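Jillville street circuit - why is it still on the calendar

gravelrash
5:42 pm
ok so round 2 done and I'm going to say it. Jillville is a parade. Pole led into turn one, pole led out of the last corner, thats the race. One real pass in the top six all afternoon and it was because somebody missed a downshift. Drop it and give the date to Posus.

kerbhopper17
5:51 pm
Disagree. Race 1 was a procession, sure. Race 2 had the tire fall off and everybody on the early stop was in trouble. You turn it off at halfway or what

gravelrash
5:53 pm
Watched every lap. "In trouble" and still finished where they started.

diffwhine
6:04 pm
Turns 5 and 6 are the problem. Always have been. Bumpy braking zone then a left that's one car wide, so no one sticks a nose in. Widen the exit of 5 by a car and you'd have a race. They've been told this for years.

oldpitboard
6:20 pm
Was there in person, grandstand at the hairpin. Completely different race from the seats. You see the cars moving around under braking, the walls right there, the noise off the buildings. Twelfth to eighteenth was a fight the whole way and I don't think TV showed one lap of it.

gravelrash
6:22 pm
Fine but I'm not in the seats am I

kerbhopper17
6:31 pm
oldpitboard is right about the midfield. Timing screen had five cars covered by less than a second for half the race and we got the leader on his own, lap after lap. Coverage problem, not a track problem.

diffwhine
6:38 pm
It's both

lugnutlarry
6:55 pm
Can we talk about the Trusten car? Qualified third, went backwards in both races. Same as last year. Fast over one lap and then eats the rears. If they can't fix that by Gidey they're done for the title, don't care what the points say.

oldpitboard
7:02 pm
They were wrestling it out of the hairpin from early on, could see it from where I was. Driver was short shifting to save it. Not the driver's fault IMO.

kerbhopper17
7:09 pm
116 points back after two rounds. Not done. People were writing off the champion at this stage last season too and look what happened.

lugnutlarry
7:11 pm
The champion's car didn't chew its rears in 17 laps

apexghost
7:30 pm
Trusten ran more rear wing in race 2. Didnt help. Suspect it's the diff and they wont change it mid season, too much money.

diffwhine
7:34 pm
With this username I feel obliged to say it's always the diff. But yeah, sounds right. Inside rear lighting up out of every slow corner.

gravelrash
7:48 pm
Back to the topic. Attendance. Anyone got a number for the final day? Looked thin on the back straight.

oldpitboard
7:56 pm
Back straight stand is always thin, it faces the sun and you see cars for three seconds. Program guy told me 2,174 seats sold in the hairpin stands alone. Full where I was. Lines for food were awful, forty minutes for a hot dog, missed the whole support race.

gravelrash
7:58 pm
Program guy. Great source

oldpitboard
8:01 pm
better than yours, which is your couch

stintlength
8:24 pm
Going to stick up for the broadcast a little. Onboard audio was the best it's been, and the pit lane reporter asked real questions for once. The director though. Cut to a replay during the restart - the RESTART - and when we came back two cars had swapped and no one in the booth knew how. Still don't know how they swapped. 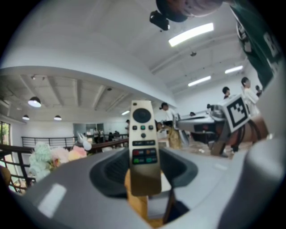 The switch to the highlights feed came right after that, race 1 stuff we'd all seen, with live cars still going round behind the graphics. I wanted the timing page and only the timing page. They've put it behind the color buttons now, and my remote has four of them, red and orange over green and teal, so every time the feed cut away I was stabbing at those trying to find laptimes. Missed the Trusten stop doing it. Ended up with timing on the phone and the sound down, which is a dumb way to watch a race. Gidey has a different director I think, so we'll see.

kerbhopper17
8:29 pm
Restart swap was the marker cone. Inside car got pinched, lost the drive, got passed before the line. Stewards looked and said no action.

stintlength
8:32 pm
So passed before the line and no action?? How is that legal

apexghost
8:40 pm
Overlap rule changed in February. Green is at the control point now, not the line. Read the supp regs, it's in there. Booth should've known it.

gravelrash
8:44 pm
So the one pass in the top six was the downshift and the other one we weren't shown. My point stands.

diffwhine
8:52 pm
Your point was drop the track. Posus has no overtaking either, it's a kart track with a bridge.

gravelrash
8:55 pm
Posus has turn 1. Long straight, heavy stop, room on the outside. There were passes there every lap last year.

diffwhine
8:57 pm
In the wet

lugnutlarry
9:15 pm
Keep both and drop one of the double headers, season's too long anyhow. Who's going to Gidey? Camping opens at noon the day before, need to know if we're doing the same spot by the creek

oldpitboard
9:21 pm
In. Bringing my own hot dogs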